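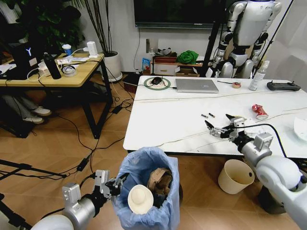 Meriem said on the phone this morning that I should stop pricing the move to Jinville as if the rent were the only thing in it. She wanted to know if I had counted the bus pass, the deposit and the days off work. I had counted the deposit.

6 June 2024

Up at six, coffee, then sat down with the notebook and did it her way. The deposit is 1000. The pass is 100 a month, and the bus takes longer than I had written down because it goes by way of Riquelme before it turns north. I can read on it, so I don't mind much. Days off I left blank. I have nine left this year and was hoping to keep most of them for Dad.

Went to see the apartment again after lunch. Second floor, two windows on the street side, one on the yard. The bedroom is smaller than I remembered from March. The bed will fit if the headboard comes off. Kitchen drawers stick. The landlord, Mr. Domínguez, had a list of what stays and what goes, and the stove stays. I asked about heat and he said the bills are in the tenant's name and he would try to find last winter's. He wrote it on his hand.

Macarena called while I was walking back. She can lend me the van on the 13th but needs it home by dark. I said yes before checking, so now I have to ask for that day off after all. Eight left.

Packed one box of books tonight and it is too heavy to lift. Took half out again. Found the tax letter I was looking for in the winter, inside the atlas. Also Mom's recipe for the bean soup, with no amounts on it, only the order things go in.

Dad doesn't know yet. I'll tell him Sunday, after we eat. He will ask about parking and I should have an answer for him.

Rain since nine. Window in the hall leaking again, put the blue towel down. Call the landlord here tomorrow and give notice in writing too.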